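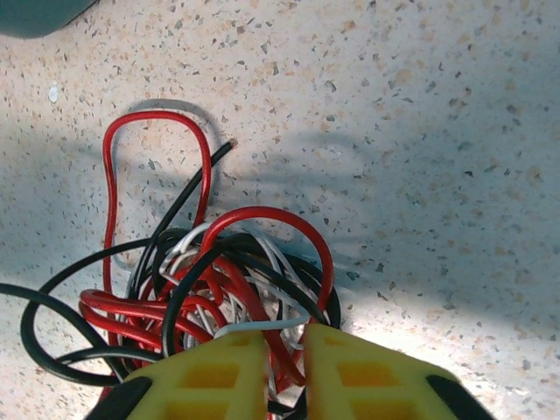 Catetti 線材ハンドリング用フィンガーセット
(学習手法「Hetico」対応版)

カテゴリー:研究用エンドエフェクタ > 柔軟物・線状物
販売・開発:Bident
手法の開発:Leonor Meirelesほか、Bident柔軟物グループ

製品について

引き出しの奥から電線の束を取り出して、さあ一本だけ使おうと思ったら、ほかの線がぞろぞろ全部ついてきた。工作や配線のお仕事をされている方なら、きっと身に覚えがあると思います。人の手ならそこで少し揺すってみたり、輪になったところを指でくぐらせたり、いったん置いて別の端から攻めてみたりと、ほとんど考えもせずにやってのけるのですが、これをロボットにお願いするとなると急に難しい話になります。Catettiは、この「絡まった線材の山から、狙った一本をつまむ」という作業を研究するためにつくったフィンガーセットです。

フィンガーは黄色い樹脂製で、面には四角い窓を格子状に並べ、外側の縁に黒い部分を設けてあります。左右で一組、平行に開閉するハンドに取り付けてお使いいただきます。手首には小型カメラを載せる前提で寸法を決めていて、指先とその先にある線の山が、いつも同じ画角のなかに一緒に入ってくれます。Heticoという手法は、この「指と線が一緒に見えている」ことをとても頼りにしているので、お手持ちのカメラをお使いになる場合も、指先がきちんと映る位置に付けてくださいね。

Heticoとはどんな手法か

線材の扱いというと、まず線の全長をたどって三次元の形を復元し、結び目の構造を割り出し、それから手順を計画する、という流れを思い浮かべる方が多いのではないでしょうか。私たちも最初はそう考えていました。ところが赤、黒、白の被覆線をひとつの山にしてしまうと、同じ色の線どうしがぴったり並んで束になったところで、どうしても追跡が途切れてしまいます。太い黒線の輪の下を白い線がくぐっているようなところも苦手で、ひとつ取り違えると、その先の計画がまるごと別の線の話になってしまうのでした。

そこでHeticoでは、線全体を理解することをいったんあきらめて、指のすぐ前だけを見ることにしました。手首カメラの画像から、まず二本の指のあいだと、その少し先までの範囲を切り出します。次に、そのなかに見えている線の短い区間をそれぞれ候補として挙げ、「つまめそうか」「つまんで持ち上げたとき、周りがどのくらいついてきそうか」というふたつの値を予測します。あとは予測のよい候補に指を寄せ、軽くつまんで、ほんの少しだけ引いてみる。その手応えと画像の変化を受けて、このまま引くか、放して別の区間に移るかを決める、という繰り返しです。

この「ほんの少しだけ引いてみる」動作を、開発チームでは「おうかがい」と呼んでいます。もともとはLeonor Meirelesが実験ノートの隅に書いた冗談のような呼び名だったのですが、すっかり定着してしまい、付属ソフトウェアの設定画面にもそのまま載っています。英語版ではprobe pullと表示されますので、海外の共同研究者の方とお話しになるときはご注意ください。

学習のためのデータは、人がハンドを遠隔操作して集めました。線を机の上に広げ、ひねり、丸め、また山に戻すという地味な作業の積み重ねで、ひと通りのデータがそろうまでに18か月かかっています。途中で操作の約束ごとを変えたため、初期の記録には使えなくなったものもかなりあり、あのときもう少し早く決めておけばと、今でもお茶の時間に話題にのぼります。

評価の結果

2025年2月の社内評価では、学習に使っていない線の山を用意して、指定した色の線を一本だけ山から離せるかどうかを調べました。成功率は71%です。途中でほかの線を一緒に持ち上げてしまっても、自分で放してやり直し、最終的に一本だけ離せた場合は成功に数えています。逆に、線は離せたけれど山ごと作業範囲の外へ引きずってしまった、というものは失敗としました。

この数字を高いとご覧になるか、まだまだとご覧になるかは、用途によってずいぶん違うと思います。生産ラインにそのまま入れていただける水準とは私たちも考えていません。ただ、「おうかがい」を外して画像の予測だけで引かせると成績がはっきり落ちましたので、触って確かめるという段階を挟む効果については、自信を持っておすすめできます。

うまくいきやすいのは、線が輪になって山から立ち上がっている場合と、端が外に向かって伸びている場合です。どちらも指を寄せる向きを選びやすく、つまみ直しも少なく済みます。ただし立ち上がった輪は見た目ほど素直ではないこともあり、根元がほかの線に巻かれていると、引いたとたんに山全体がきゅっと締まります。Heticoはこの締まりを「おうかがい」の段階で拾うように学習していますが、細くて柔らかい線では手応えが小さく、見逃しがまだあります。

苦手なのは、同じ色の線が何重にも並んで寝ているところです。候補の区間を正しく選べても、指を閉じるときに隣の線まで挟んでしまいます。それから、背景にも悩まされました。黒い線や白い線は、細かい斑点模様の天板の上だと、切れ端や影と紛らわしくなることがあります。学習データには石目調の天板や、斜めに影の落ちる照明条件も意識して入れましたので、無地のマットを敷かなくても動きますけれど、はじめて動作を確認されるときだけは、できれば落ち着いた無地の面でお試しください。原因の切り分けがぐっと楽になります。

指先の形について

製品としていちばん手間をかけたのは、じつはソフトウェアよりも指先のほうでした。先端は斜めに落としてあります。まっすぐ切り落とした形の試作品では、山に差し込むときに手前の線を押しつぶしてしまい、つまみたい線が下へ逃げていきました。斜めにすると線のあいだへ入りやすくなるのですが、傾けすぎると今度は挟む面が足りなくなります。今の角度に落ち着くまでの試作品は30組を超え、研究室の棚をひとつ占領しています。捨てようという話は何度も出ているのですけれど、なかなか踏ん切りがつきません。

格子状の窓は、指をほどよくしならせるためのものです。硬い指で天板の近くの線を拾おうとすると、わずかな高さのずれで天板を突いてしまいます。窓の大きさは何種類か試し、細い線の先が入り込んで引っかかりにくい寸法を選びました。それでも、切りっぱなしの導体が窓に引っかかることはあります。端の出た線を混ぜて実験されるときは、低い速度から始めていただくと安心です。

色を黄色にした理由もよくお尋ねいただきます。赤、黒、白の線と画像のなかで見分けやすかったというのが答えです。反対に、黄色い被覆線を使う実験では分離が悪くなりますので、ご注文のときにご相談ください。別色での製作も承っております。

セット内容

・Catettiフィンガー 左右一組
・取り付けアダプター(平行開閉ハンド用)
・手首カメラ用ブラケット
・Hetico学習済みモデルと推論ソフトウェア
・操作データ収集用ソフトウェア
・取扱説明書(日本語・英語)

ハンド本体、カメラ、ロボットアーム、線材は含まれておりません。線材については、お手元にある被覆線を何色か集めていただくのがいちばんです。新品の線はくせがそろいすぎていて、ほどよく絡んでくれません。一度どこかで使って曲がりや折れのついた線を混ぜると、ずっと手ごわくて、研究としても面白い山になりますよ!

ご使用にあたって

必ず電源から切り離した線材でお使いください。通電中の配線や、機器につながったままの配線を扱う用途には対応しておりません。

フィンガーの清掃は、乾いた柔らかい布で拭く程度でけっこうです。黒い縁の部分に溶剤を使うのはお控えください。窓の内側に細かいくずがたまったときは、小さなブラシで払ってください。

フィンガーを交換されたあとは、付属の手順にしたがってカメラとの位置合わせをやり直してください。面倒に感じられるかもしれませんが、指先の位置がわずかにずれただけでも候補の選び方が変わってしまいます。「急に調子が悪くなりました」とご連絡をいただいて、よくよくうかがってみると交換直後だった、ということが何度かありました。

共同評価と今後の予定

Sembiringの配線実習室のみなさんには、開発の早い時期から試作品を使っていただいています。指先が山に入る速さを場所によって変えられるようにしたのは、実習室からのご意見がきっかけでした。山の外側では速く、線に触れる手前からはゆっくりと、という設定が標準になっています。

7月には、つまんだ線をそのまま向かい側のハンドへ渡すための追加モデルを公開する予定です。双腕の構成をお持ちの方からご要望の多かった機能で、Catettiをすでにお使いの方には無償でお届けします。渡した先で線がくるりと回ってしまう現象にまだ手こずっていますので、公開時点では線の種類を限ったものになりそうです。

購入と貸し出しについて

大学や公的研究機関の方には、購入前の貸し出しもご用意しています。貸し出し期間は2週間です。お申し込みの際に、お使いのハンドの型式、カメラの取り付け方法、扱いたい線材のおおよその太さと色をお書き添えください。机の上の線の山を撮った写真を一緒に送ってくださる方もいて、これがたいへん参考になりますし、正直なところ担当者一同とても楽しみにしています。

論文やご発表で評価結果を引用される場合は、手法名としてHetico、フィンガー名としてCatettiをお書きください。学習データの一部も研究目的でお分けしていますので、ご希望の方は、お問い合わせフォームの「データについて」からご連絡ください。

関連製品:
Catetti 交換用フィンガー
Catetti 手首カメラ用ブラケット単品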